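Hosville Tenants' Forum > Shared Workspaces > Desk booking rules

Registrar_Vurville
Members are advised that from November, desks on Level 2 must be booked through Ekell. Unclaimed bookings lapse after 20 minutes.

tarn_445
I object to the lapse period. The Vurville bus regularly runs late, and 20 minutes is insufficient.

quillon
I do not share that view. Eighteen members were on Tuesday's waiting list – a longer period would disadvantage them.

Ticona_Desk 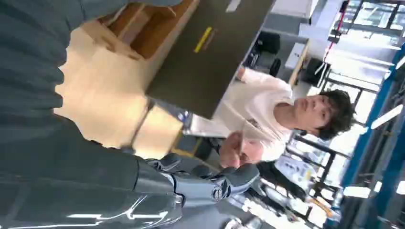
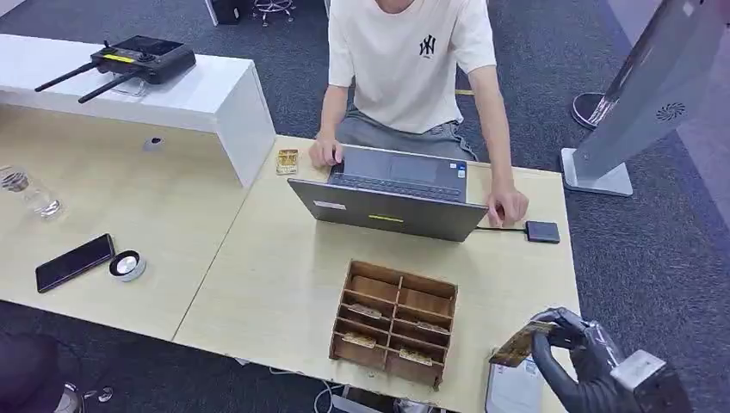
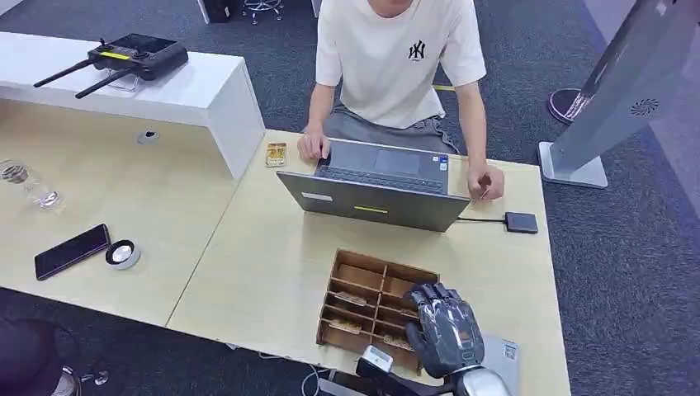
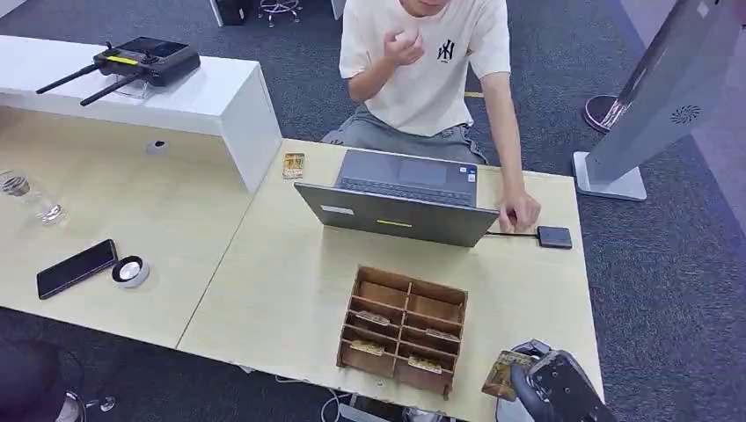

Last three: light wood desk with laptop in use.

tarn_445
Thank you. My objection stands. May a booking be amended en route?

Registrar_Vurville
It may, once per booking.

quillon
Once is reasonable.

tarn_445
It is not, with respect.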